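Fostel Open Bin, Large, Gray

Equipment > Bins and Trays > Metal
Sold singly. Blocks sold separately (see Pisano block sets, further down).
Usually ships in 4 days

We have stocked plenty of bins with more to say for themselves. The Fostel is a large rectangular metal bin, gray, open at the top, and the maker's sheet calls it a "complete loose parts solution." It's a bin. You put things in it and you take them out again. We carry it because it does this at a price we can live with, and because the two bins we used to carry in this size kept coming back to us with complaints.

What the maker claims, and what we think

"Scratch-resistant finish." We would not buy it for that reason. Anything hard that gets dropped, dragged and shoved over a metal floor day after day will leave its mark, and the floor of a Fostel goes pale and scuffed with use like the floor of any other bin. The marks don't affect how it works. If you need a bin that looks good in a showroom, buy a second one and don't use it.

"Whisper-quiet." No. Drop a block into it from shoulder height and everyone in the room will look up. A rubber mat on the floor of the bin helps a lot, but it also makes blocks harder to slide, so decide which of the two annoys you more.

"Stackable." Only in the sense that one will sit on top of another if both are empty and you leave them alone. There is no lip or locking edge. We tried a stack of 4 in our own stockroom and took it down the same afternoon.

"Generous capacity." This one we'll give them, with a warning. The sheet says 300 small parts, and gives no size for a small part, so the number tells you very little. Think about the floor area. If you want to be able to see and grab each piece, you want one loose layer with gaps, and that is a great deal less than the bin will hold when you fill it to the top.

Blocks in the bin

Most people who order this bin from us are putting rectangular blocks in it, usually in a mix of colors, for sorting or picking work. Reddish-brown and dark green is a pairing we see often, and it's a sensible one on a light gray floor. Both colors stand out well enough against the metal. Whether they stand out from each other under bad lighting is a separate matter. Dark green goes close to black in a dim corner, and we'd try it with your own lamps before ordering a full set.
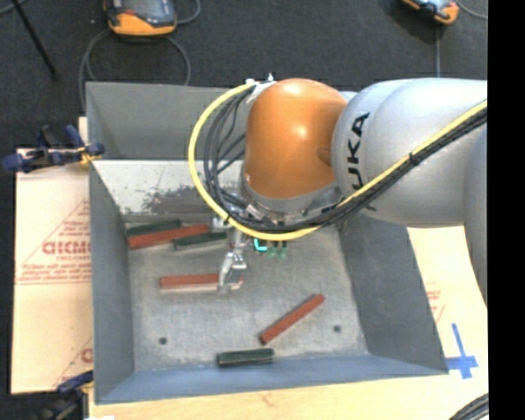
One customer wrote to tell us we were being too hard on the Fostel. In that note the scuffed floor came out as a plus, as the new bins in the same shop threw back so much glare from the ceiling lights that it was a strain to look into them for long, while the old ones had gone dull and were much easier on the eyes. The same note agreed with us about the noise and asked if we could please stop stocking the mat in black.

We'll pass the glare point along for what it's worth. We haven't compared the two side by side, and we're wary of any sales pitch that says a thing gets better as it wears out. It does sound plausible, though, and it came from someone with nothing to sell. The mat now comes in light gray too.

Will your blocks lie flat?

A block dropped in carelessly will usually end up on one of its long faces. Where it tends to go wrong is at the walls. A block can lean there with one end up, or settle tight along the side with no room to get a hold on it. No bin with walls gets around this, whatever the catalog says. The cheap fix is to put in fewer blocks and give the bin a shake.

Pisano block sets

We list these with the bin because people ask. The colors are consistent from one set to the next, more so than the Gyamfi sets we dropped last November, where two greens from the same order could pass for different products. Our complaint about Pisano is the packaging - a thin carton that splits at the bottom seam. Open it over the bin.

Pisano also sells a "premium" set at a much higher price. We looked for the difference and could not find it, so we don't stock it.

Fostel or Flindcombe?

The Flindcombe bin is the other one we get asked to compare. It has a nicer rim and a folded handle at each end, and you pay for both. If the bin is going to be carried from room to room, the handles are worth having. If it's going to sit on a bench or a stand and stay there, they mostly get in the way. The Flindcombe is also deeper, and that sounds like a good thing until you are reaching down for the last block in the corner.

Before you order

Measure the surface it will stand on. Returns on this bin nearly always come down to size, and return freight on a metal bin is not cheap.

Check the rim when it arrives. Most have been fine, but we've had a few with a rough spot at a corner. Run a gloved hand along it first. A bad one will be replaced if you tell us within 7 days, and a photo of the corner is enough.

The maker's label inside the wall peels off badly and leaves a gummy patch. Warm water and patience will get rid of it. Don't use a scraper.

No lid is available. Fostel has been promising one for as long as we've carried the bin, and we'll list it when there's one on our shelf.

Related items: rubber mat (light gray, black) - Pisano block set, reddish-brown - Pisano block set, dark green - Flindcombe handled bin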